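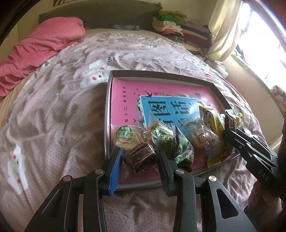
Keltex Field Squeeze Kit — for inscriptions, gravestones, low relief

Posted 2022-09-19

Quick one, I have a train to catch and the kit has to go back in the bag after this.

For anyone new: a squeeze is a paper cast of an inscription. Wet filter paper, lay it on the stone, beat it into the letters with a stiff brush, let it dry, peel it off. You get a mirror image of the text in relief. Old method, still the best thing going for a worn Greek or Latin text that photographs badly. I've been making them for years with whatever was lying around, mostly a shoe brush with the handle sawn down and paper cut off a roll.

So, the Keltex. Bought in June, used all summer on a small run of late Roman epitaphs, a couple of dedications, one boundary marker that was mostly lichen. Paid full price, nobody sent me anything.

What you get: 30 sheets of paper, one beating brush, a sponge, a folding water tray, a soft brush for cleaning, a carry tube. Canvas roll to hold it all. Instructions on a single card, fine if you've done it before, thin if you haven't.

The paper. Very good. Heavy, no shiny side, holds together when wet even when you're hitting it hard. I had one tear all season and that was my fault, dragged it over a broken molding. On a good limestone face it picks up the guide lines. Picked up serifs I had not seen with a raking light. On marble, same, a bit slower to seat. On the sandstone marker it was so-so but everything is so-so on sandstone.

Sheets are on the small side though. An ordinary funerary stele with a relief on top and four lines of text underneath, you can get the text on one sheet if you turn it sideways. Anything longer and you're overlapping two, and then you have to write which is which on the back while it's still damp. Pencil only. Ink bleeds, I found out.

Brush. This is what you are paying for. Bristles dense, cut flat, long curved handle so your knuckles clear the stone. After 45 minutes of beating my wrist was tired but not dead, and with the shoe brush it would of been dead. No bristles lost that I noticed. The handle varnish started to come off where it sits in the tray, I sanded it and oiled it and it's been ok since.

Compare with the Luston brush, which a lot of people have: Luston is lighter and cheaper and the bristles splay after a season. I'd take the Keltex for deep cut letters. For shallow scratchy stuff, Christian graffiti, late crosses, that sort of thing, I still reach for the Luston. Softer hit.

Sponge. It's a sponge.

Tray. Hate it. The corners are folded and snapped and they leak at the snaps. Not a lot, enough that you're kneeling in it. I switched to a baking pan after two days and never went back.

Tube. Too narrow! A dry squeeze should not be rolled tight, you flatten the letters. I don't know who signed off on this. You can roll loose and use half the tube's worth of sheets, or do what I do and carry them flat between two boards with a strap. The tube is now where I keep the pencils.

Canvas roll is nice. Ties rather than buckles. Got muddy, washed it, shrank a little, everything still fits.

Water — bring more than you think. Clean water, not from the ditch. Silt in the paper shows up later under the lamp as little dots and you will argue with yourself over whether it's an interpunct. I lost most of an evening to one of those. It was dirt.

Also please get permission before you wet any stone, and never do it where there's paint left or the surface is flaking. The card says this in very small type at the bottom, should be at the top in my opinon.

Refills: Keltex sells the paper by itself but the packs are often out of stock. The Esposito sheets are the same weight as far as I can tell and a bit larger, and they take the brush nearly as well. Slightly more fuzz when dry. I've mixed the two in one archive and can only tell them apart by the edge.

Storage, since I got asked last time. Flat, acid-free folders, nothing heavy on top, dry room. I have squeezes 16 years old that read like new. Scan them from the back with the light coming from the left, flip the image, done.

Who should buy it. If you have no brush, get it, the brush and the paper are worth the money between them. If you have a brush already just buy paper and a baking pan. If you're a complete beginner go out with someone once first, the card won't teach you how hard to hit.

Four out of five. Loses one for the tray and the tube together.

Will do the Eneo raking lamp next, had it two weeks and the battery is already annoying me.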